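Search this site
Enter keywords
Go

Workshop notebook, October 2018

Print this entry | E-mail this entry

Floor day, finally. I have been putting this off since we moved into the Fekbridge unit, and this morning I tripped on the same cable for what felt like the hundredth time and decided that was enough. So no bench work today, just me, Rūta Raudsepp, a broom, a roll of tape and a floor plan drawn on the back of a delivery note (which I have now lost, so I'm writing it all down here).

Started by measuring the walkway between the long side and the benches. It's 167 cm at the tight end, which is better than I thought! I had it in my head that two people couldn't pass each other with a box each, but they can, as long as the stools are pushed in. Dal Bello came by before lunch and we tried it with the two biggest crates we have. Fine going one way, a bit of a shuffle going the other. I think the crates are the problem and the walkway is OK.

Then the sweeping. I got a ridiculous amount of sawdust out from behind the low shelves, plus a 10 mm socket (hooray), a pencil, and the cap off the glue that we blamed the old place for losing. After that I mopped twice. First go was with the regular floor cleaner and it left a film, so the second was plain warm water, and that came up much nicer. Note for whoever does it next: half the amount on the bottle is plenty, and change the bucket before you get to the doorway end.

I kept going back and forth about where the small stuff on the left side should live. I'd like the low shelves to hold only things we use every day, so clamps, squares, the good screwdrivers, sandpaper in the flat boxes. Everything else goes up or goes out. The Totano jigs have been sitting there since spring and I haven't touched one of them, but every time I pick them up to move them I think, oh, those took ages to make, and I put them back. Dal Bello says he'll take two of them home. I'll believe it when I see it!
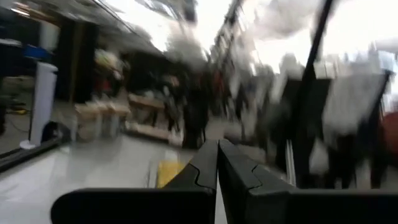 Left side with the low wooden shelves farther back. Yellow cable still on the floor.

The cable is the thing that bugs me most. I want it up off the floor along that whole stretch, clipped to the wall at knee height, then over the doorway and down again. I measured the run with string and got 21 feet with the detour, so the cord we have won't make it and I need to buy a longer one. Nandeck had a pack of 200 clips in their flyer, which is silly for one cable, but I can see us using them behind the benches too. Adding it to the list. Until then please step over it, and don't kick it under the shelves where the sawdust collects (yes, I know, I'm the one who does that).

Tape: the first strip I put down this morning lifted at one corner within the hour, and I'm pretty sure I was too impatient and the floor was still damp. Pulled it up, wiped it with a dry rag, waited through lunch and put down a fresh one. Pressed it with the rubber roller from the veneer drawer this time. I'm going to leave it a couple of weeks and see how it does with foot traffic before I mark out the rest. If it holds I'd like a line along the walkway and a box by the door for deliveries, so parcels stop landing wherever there's a gap.

Bench heights, while I had the tape measure out: the main one is 84 cm. Good for me for planing, too low for Dal Bello, who was rubbing his back by the afternoon. Could try blocks under the feet. I have offcuts that would do, but I'd want a recess cut in each one so the feet can't walk off, and that's a job for a day when I'm less tired.

Still to do:
- longer cord, clips, another roll of tape
- decide about the jigs (really decide)
- bench blocks, test with one bench first
- move the finishing supplies away from the door before November, it gets cold there
- ask the landlord about the light that buzzes
- new mop head, the old one sheds

Stopped at five. My knees hurt, and the socket is back in its set.

Contact: Rūta Raudsepp, Fekbridge workshop | © 2018 | Back to top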